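Undex Open Day Recordings: README

Release date: 1 March 2022
Maintainer: Rin Higuchi, Kobori Laboratory

Summary

This folder holds recordings made during the Undex open day at the Kobori Laboratory. Visitors were invited to pick up and place everyday packaged goods with a hand-held gripper, following a short demonstration by laboratory staff. The release contains 119 recordings from 67 visitors. Visitors who withdrew consent before release are not included in either figure.

Contents

recordings/ One folder per recording, with video from the gripper camera and finger opening over time.
sessions.csv Session number, station, object name and task wording as read to the visitor.
consent_form.txt Blank copy of the form signed at the entrance.

Stations

The Zidholm station was used for placing objects on a tray. The Fallano station was used for handing objects from one person to another. Settings were the same at both stations, except that the finger opening at Fallano was logged at a lower rate during the morning.

Known issues

In 26 recordings the start marker is missing. These are listed in sessions.csv with an empty start field. Overhead lighting produces strong glare on glossy surfaces, and users who rely on color or edges should check their results on these recordings separately.

Terms of use

The recordings may be used for teaching and research. Faces and voices have been removed. Requests for corrections should be sent to the maintainer with the session number.

Sample view, tray station

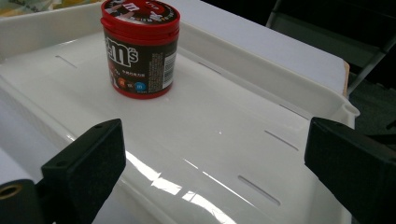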